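Right, I've fallen down a hole looking at kids' knitwear again and I'm taking you all with me 🧶

1/ The new Filtier mini collection is up and oh my word, the mustard cardigans! Little wooden toggles, proper deep pockets, sizes from 6 months to age 10. I want them in mine.

2/ Hwa-young Myung styled the lookbook (she did the raincoat one for Seok last May, remember? the yellow wellies?) and it's all big collars and wrinkly tights. So good.

3/ Prices are a bit ouch. The duffle coat is over £100, but the bobble hats are a tenner and the socks come in packs of 5.

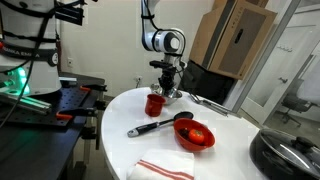 4/ Oh, and go up a size in the dungarees. My niece is a tall four and the straps were on the last button straight away.

5/ Still dithering between the rust cord pinafore and the navy one. Rust, I think? Shout if you've seen either in a shop, I'd love to feel the fabric first.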